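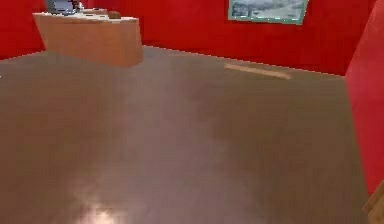

Re: [presatby-arts] Labels for the memory show

Date: 18 December 2023

I've read the draft labels twice now, once at my desk and once standing up in the hall at arm's length from the page, the way a visitor would. My comments are under the bits they belong to. I've trimmed the rest of the message, so if your favorite paragraph is missing, assume I liked it.

> We think each portrait should have a label of about 200 words,
> giving the sitter's diagnosis, the year of it, and a short
> account of how the portrait was made.

Two hundred words is a lot to read with a coat over your arm. At the Fothergill they cut theirs to 60 a few years back and the only complaint came from the person who had written the long ones. (It was me. I have mostly recovered.)

I'd also drop the diagnosis from the label, or at least move it down. If the first line under a woman's face is the name of a disease, then that's the picture people look at. Put her name first, then what she did for a living, then whatever she wanted said. Several of the sitters gave us a line of their own when they signed the consent form in July. One of them wrote "I still do the crossword, badly." I can't improve on that and I'd ask that we don't try.

> The sound pieces could run on a loop in the main room so that
> the voices are always present.

Please, no. I sat through a looping sound piece at Joma for the length of one opening night and by the end I could have performed it. The people at the front desk had to live with it until the show closed. More to the point, a good number of our visitors will be coming with a husband or a mother who finds competing noise hard going, and a room full of voices from nowhere is about the worst thing we could offer them. Headphones on a hook, or the small speaker in the side room with a button to press. Tarnis has lent us headphones before and will probably do it again if somebody returns the last lot. I'm told they are in a box. I'm not told which box.

> We would like to use the collage as the lead image on the
> poster, as it is the most striking work.

It's a fine piece and I'd be happy to see it on the poster. But check with the family first. They agreed to it being hung. Being on the side of a bus shelter is a different question, and they should get to hear it from us before they hear it from a neighbor.

> Budget stands at 3,938 dollars including printing.

Does that include the frames? Last time "including printing" turned out to mean printing and nothing else, and we hung three drawings with bulldog clips and called it a decision. The local paper called it "refreshingly direct," so I suppose we got away with it, but the drawings curled.

If frames are extra, I'd rather lose the catalog than the frames. A folded sheet would do the job. The sitters and their families will want something to take home, and a folded sheet goes in a purse.

> Opening hours to be confirmed.

Can we have at least one quiet morning a week, with the lights left steady and no school groups? Presatby library does theirs from 8 and it's popular with people who never otherwise come in. I can open up for that one. Chairs with arms, too, please, and more than three of them. The benches look very handsome but getting up off one is a project.

A few leftovers that didn't fit under anything:

The type on the draft is gray on cream. I'm sure it's elegant. I had to take it to the window.

Label 7 says "suffers from" and label 8 says "living with." Pick the second and use it all the way through.

The thank-you panel lists the funders in larger letters than the sitters. I understand why. I would still like it the other way up.

I can do a second pass on the wording over the holidays if someone sends me the version with the corrections in it, and not the version called final, which has none of them.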